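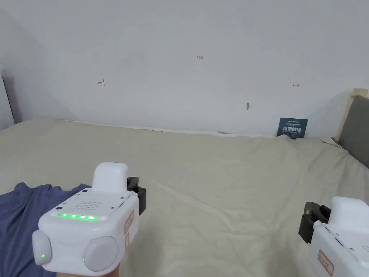

A pair of hand-held grippers over the bed, green lights showing on the left-hand one.

Home Features Reviews Workshop Back issues Subscribe

The first thing I learned about folding a shirt with robot fingers is that I have never properly looked at a shirt. I have owned shirts for most of my life. I could not have told you which part of one you pick up first.

I was in a bedroom at Brerkach, on a Saturday, with a gripper in each hand, trying to put a dark blue piece of clothing into a shape that a reasonable person would call folded. It had taken me most of the morning to get it into a shape that a reasonable person would call a different heap.

Brerkach is a small outfit in Saltville that tests grippers for people who build home robots. It does not make any. It takes other people's, puts them through a list of dull household jobs and writes a report at the end, in which the word "adequate" is considered high praise. I had asked to come and watch. They said that watching was not much use and that I could have a go instead, which I took as a compliment until I saw how much laundry there was.

The idea behind a hand-held gripper is simple enough. If you want a robot to learn how to make a bed, somebody has to show it, and steering a full robot arm from a distance is slow, costly and bad for the wallpaper. So you take the hand off the robot and give it to a person. You squeeze, the jaws close. You do the job at more or less human speed, the movements are recorded, and later on a machine tries to copy you. In my case I would advise it not to.

Three pairs were being compared that week. The first came from Zuvlow and the second from Nông. The third was Brerkach's own test pair, built out of spare parts so that there would be something to measure the others against, and known in the building as the donkeys. I was allowed the donkeys straight away. The others I had to earn.

What a good gripper feels like

Everyone who writes about robots writes about strength. How much can it lift, how hard can it squeeze, could it crush a tin. I can report that in a bedroom this hardly ever comes up. A pillowcase weighs next to nothing. A sheet weighs a little more, but you never lift the whole of it at once unless you are being a ghost.

The trouble with cloth is finding it. Your own fingers slide along a sheet until they meet an edge, pinch it, roll it a little to check there is only one layer and carry on, all while you are thinking about lunch. A pair of jaws has none of that. You lower it to where you believe the edge to be, you squeeze, and you come up with one layer, two layers, or a firm grip on the mattress.

The donkeys were keen on the mattress. Their jaws are wide and blunt, and the trick, which I was taught twice, is to come in low and push forward slightly so that a wrinkle forms in front of you. Then you take the wrinkle. It works nicely on a sheet that is already rumpled. On a smooth one you have to rumple it first, and there is something a bit sad about messing up a bed in order to make it.

By the time I had the hang of this my forearms were complaining. The donkeys weigh about 400 grams each, which sounds like nothing and is nothing, for the first ten minutes. Then you notice that the weight is all out in front of your knuckles, and you start resting your elbows on the bed, and somebody asks you politely to stop because it spoils the recording.

The Zuvlow pair

Zuvlow's grippers are the ones that would sell well in an airport. The grip is shaped to the palm, the squeeze is light and the jaws come together with a soft click that made me want to do it again for no reason. They are also 300 grams apiece, and after an hour with the donkeys I felt I could have conducted an orchestra with them.

Then I tried to use them. The jaws are narrow and come to a fine tip, and Zuvlow is very proud of the tip. It can pick a single thread off a pillow. It can pick up a button, and I did, several times, to general approval. Ask it to pull a sheet straight, though, and the cloth slides out from between the jaws before the far corner has even heard the news. You close harder, and it slides out slightly later.

The people at Brerkach had a longer list. The light squeeze, lovely at ten in the morning, means there is little to tell your hand how closed the jaws are, so you tend to look. Looking takes time, and it shows in the recordings as a small pause before every grab, like a person about to sneeze. A robot that learns from those recordings learns the pause as well. They had watched one do it, stopping politely over each sock.

I asked if that mattered. Not for one sock, I was told.

The Nông pair

I did not expect to like the Nông grippers. They have the looks of something that came free with a boiler. The squeeze is stiff, the jaws are short and padded with a soft rubber, and the instruction sheet is a single page, a good part of which concerns the strap.

They were the best on the bed by a distance. The rubber takes hold of cloth and keeps it. You can feel the stiffness change as the jaws meet the sheet, so you know when you have got something and you stop looking down, and once you stop looking down you speed up without meaning to. I did my first decent corner with them. I went round to the other side and did a second one, and found that in doing so I had pulled out the first, but I knew what had gone wrong and it was my fault, which felt like progress.

Their weak spot is anything small and flat. A card lying on a table might as well be painted on. With the Zuvlow pair you slip the tip under and up it comes. With the Nông pair you push the card to the edge of the table and ask it to fall off. Brerkach's report has a table for this, and in the column for flat objects the Nông row has a score of zero and a note that says "see remarks". The remarks say "no".

The shirt

Beds are forgiving. A sheet is a rectangle and it wants, on the whole, to go back to being one. Clothes have sleeves.

The standard test at Brerkach begins with the thing in a crumpled lump, dropped from chest height so that it lands however it likes. You find a shoulder, find the other shoulder, lift, give it a shake, lay it flat and fold. There are 4 folds. A person with bare hands does this in a few seconds while talking. With grippers the regulars manage it in well under a minute, and they make it look like something you might do for pleasure.

My own first attempt stopped at the first shoulder, which was a cuff. The second got as far as the shake. You need a good grip for the shake, and I was back on the Zuvlow pair, and the shirt left me and went to the far side of the bed.

What I had not understood is how much of folding is done with the parts of your hands that aren't holding anything. You smooth with the palm. You pin a sleeve with the side of your wrist. You use your chin, if you were brought up badly. With two pairs of jaws you have two points of contact with the world and no chin, and every bit of smoothing has to be turned into a pull. You take hold near the hem, draw it gently towards you, let go, move along and draw again. It is a bit like ironing by rumour.

The regulars had all worked out their own ways round it. One uses the closed jaws as a sort of flat iron, which the donkeys put up with and the Zuvlow tips do not, as they catch. Another folds the sleeves in while the shirt is still hanging in the air and lays it down nearly finished. I tried this and ended up with something like a parcel.

They keep every attempt, by the way, including mine. I had assumed the bad ones were thrown out. A fair number are kept on purpose, as long as the person recovers at the end, so that the robot sees what a mistake looks like and how you climb out of it. I was told that my recordings had plenty of the first part.

So which one

Readers of this magazine like a winner, and I asked for one over a cup of tea, holding it in my own hand and enjoying how easy that was. I got the sort of answer you get from people who test things for a living. If the robot is going to live in a bedroom, Nông. If it is going to sort a desk or a sewing box, Zuvlow. If the budget is nothing at all, the donkeys can be made to do most of it, given patience and strong wrists.

What they would really like is the Nông jaws on the Zuvlow grip. They have suggested it to both firms. Zuvlow wrote back to say that the tip was central to the product. Nông sent a new strap.

I had one more go before leaving, with the Nông pair, and folded the shirt. It took me three minutes and one sleeve was longer than the other in a way that I don't believe the maker intended, but it lay flat and it stayed flat when I let go. Then somebody picked it up by the collar, held it out at chest height and dropped it on the bed for the next person.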